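Pekholm parking trial claims a win on thin numbers

Pekholm council says its 12-month paid parking trial has "revitalised" the town centre. The evidence is a survey sent to 600 households, of which 391 replied, and the report doesn't say how many of those own a car.

Shops were asked separately. Only 33 answered, and the council has left their responses out of the summary released on June 2, 2025. 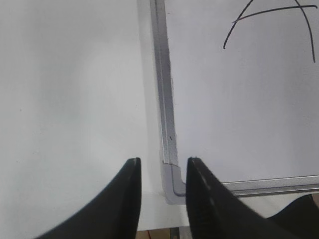 Yoon-hee Kwon told the meeting her takings on Storero Street fell in the first week and never recovered, and that "a busier kerb isn't a busier till".

Councillors will vote on making the meters permanent before the full figures are published. The cost of the machines was not in the report either.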